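Shop Floor & Small Automation > Safety, Standards and Good Practice
Thread: Workspace setup rules for two-arm rigs: how fussy are you lot?

gridline_kav
Posted Sunday, 7:42 am
Morning all. I've been handed the job of writing the setup rules for bimanual tabletop work (floor-top work, in our case) and I'd like them to fit on one page that people will read. The last version ran to 30 clauses and was mostly used to level a bench. Two from the green board below, then my draft thinking. 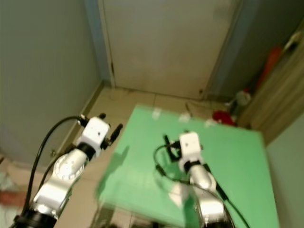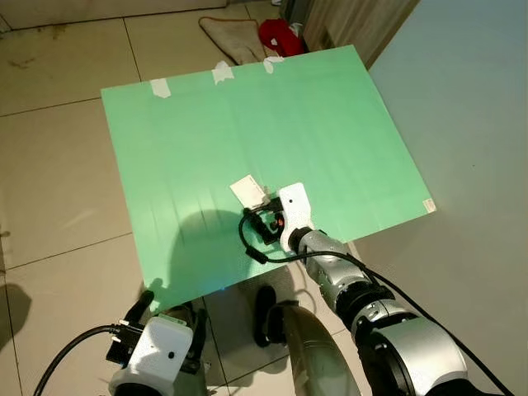

My main worry is the work surface itself. Everyone writes rules for the arms: speed limits, e-stop reach, who may stand where. Then the arms get pointed at a sheet of something light lying on a smooth floor and the rulebook goes quiet. We've got strips of white tape along the far edge of the board and I'd like a rule that says what tape, how much, and on which edges. At the moment the rule is "some". I'm also after a line on gripper cables, as both arms carry a black one that loops out in the open and one of those loops comes down over the board, right where the work is. My draft says:

1. Surface fixed on all four edges before power to the arms.
2. No cable slack inside the work area at any point in the motion.
3. Floor clear for one arm's reach beyond the surface, all sides.
4. Anyone may stop the job, and needn't fill in a form first.

Tear it apart, please.
Kavitha

donnie_m
Posted Sunday, 8:15 am
Rule 4 is the only one I'd keep as written. We had a form. People used to let the arm finish hitting the thing so they could avoid the form.

Rule 1 is overkill. Four taped edges on a flat sheet and you'll trap a bubble under the middle, then your gripper comes down on a drum skin. Tape the far edge and two sides, leave the near one free so it can lie down properly.

vcaldeira
Posted Sunday, 8:31 am
Disagree with Donnie, as is traditional. A free near edge is the edge closest to the robot, and so the one the arms cross every single cycle. I'd sooner fight a bubble than have a finger get under the lip and flip the board like a pancake. Smooth it from the centre out, tape the lot, done.

Also, Kavitha, "some" was my wording and it was there for flexibility.

gridline_kav
Posted Sunday, 8:40 am
It has been flexible, Valter. I'll give it that.

bustos_max
Posted Sunday, 9:04 am
Would you all consider not using tape? We swapped to a rubber mat under the sheet at Trarnireo and wrote the rule as a result instead of a method: the surface must not shift more than 2 mm under a sideways push at the highest force the job uses. Somebody pushes it, somebody reads the ruler, you write it down. Tape, mat, glue, prayer, whatever passes the push.

The trouble with naming a tape is that purchasing changes the tape.

donnie_m
Posted Sunday, 9:11 am
Purchasing changed our tape. It came off the floor beautifully. It also brought the floor.

chibz
Posted Sunday, 9:26 am
Max's version is the one I'd sign. Performance rule up top, then a short note underneath saying what we use today. When the tape changes you edit the note and leave the rule alone.

I want to argue about rule 2, though. "No cable slack inside the work area at any point" can't be met by an arm with a wrist that turns. You need slack or you pull the connector. One of Kavitha's shots has a small inline connector sitting in the loop over the board, and I promise you that connector would rather have slack than obey rule 2. What you want is *controlled* slack: clipped at the forearm, loop no bigger than it needs to be, and the loop on the outside of the arm, away from the other arm.

vcaldeira
Posted Sunday, 9:39 am
"No bigger than it needs to be" is just "some" in a collared shirt.

chibz
Posted Sunday, 9:45 am
Fair cop. Try this: "With the wrist at each end of its travel, the cable is neither tight nor able to reach the fingers of either gripper." You can check that by hand with the power off, before you start, and a tired person can do it.

gridline_kav
Posted Sunday, 9:58 am
I like that very much and I'm stealing it, colour-coded and laminated. What about rule 3? There's a crumpled red thing on the floor past the far edge of our board and I'd have it gone. One of the team reckons it's well clear and I'm being precious.

bustos_max
Posted Sunday, 10:13 am
Depends what your limits are set to. If you've got a proper software fence and you've tested it, a bit of cloth outside the fence is housekeeping. If the fence is "it's never gone over there", then it's a snag hazard waiting on a typo. I've seen an extra zero turn 200 into a real education.

donnie_m
Posted Sunday, 10:20 am
I'm with the team member on this one. You can't have a bare room. People work there. If you write a rule that bans every rag from the floor it'll be broken by morning tea, and once they've broken one they'll have a go at the rest.

gridline_kav
Posted Sunday, 10:28 am
Soft things, though, Donnie. A soft thing gets picked up on a finger and dragged, and the force limit doesn't notice because there's hardly any force. A brick would at least announce itself.

donnie_m
Posted Sunday, 10:34 am
All right, that's a decent point and I resent it. Soft stuff and loose wire out of reach, hard stuff by judgement?

vcaldeira
Posted Sunday, 10:41 am
By whose judgement? Last time it was mine and there was a meeting.

chibz
Posted Sunday, 10:52 am
Mark the reach on the floor. Take each arm out to full stretch by hand, run a line, and say nothing loose inside the line. You lose an hour once. The tile grout will even give you something straight to follow if your lines wander like mine do.

For what it's worth the Evico site does this and then repeats it every 1000 cycles or whenever the base is moved, whichever comes first. The base gets moved more than anyone admits.

gridline_kav
Posted Sunday, 11:17 am
Right, second draft, please keep the abuse brief:

1. Surface must not shift more than 2 mm under a sideways push at job force. Tested and written down at the start of each shift. (Current method: tape, all edges. Donnie objects.)
2. Cables neither tight nor able to reach any gripper finger at either end of wrist travel. Checked by hand, power off.
3. Reach line marked on the floor. Nothing loose inside it. Re-mark if the base moves.
4. Anyone may stop the job. No form.

donnie_m
Posted Sunday, 11:22 am
I'd like my objection in bold.

bustos_max
Posted Sunday, 11:30 am
Good. Add who keeps the ruler. Ours lives in a drawer at Abreu now and they're a forty-minute drive away.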